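Care of a glued maple board in a shared kitchen
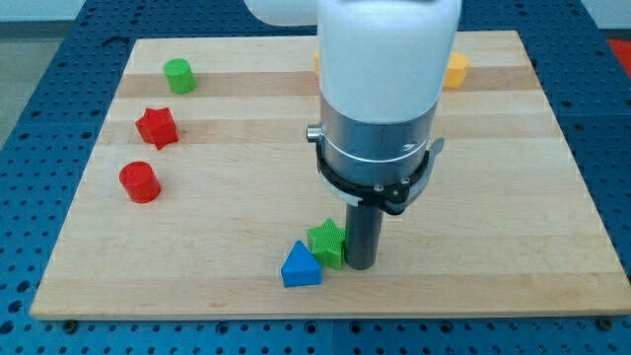

Maarja Org

Our residents' association in Irnstead maintains a shared kitchen, and a maple board made of glued strips is to be placed in service there in February. Please advise which finish is suitable for food preparation and how often it should be renewed. The previous board split along a glue line after one winter.

Tudur Owen
Irnstead Household Forum, 2,743 posts

Food-grade mineral oil is recommended. Apply a generous coat to both faces and all edges, allow it to stand overnight, and wipe off the excess. Repeat weekly for the first month and monthly after that. Olive oil and other cooking oils should be avoided, as they turn rancid. The board must not be soaked or placed in a dishwasher. It should be washed by hand, dried at once with a towel, and stored on its edge so that air reaches both faces.

Orla Ó Ceallaigh

I agree with the above. For winter splitting, please also check the humidity of the room. Ours in Fludthorpe is kept near 50 percent and we have had no trouble. Boards should not be kept beside a radiator.

Jaanus Baranauskienė

We just use oil from the hardware store. Read the label first.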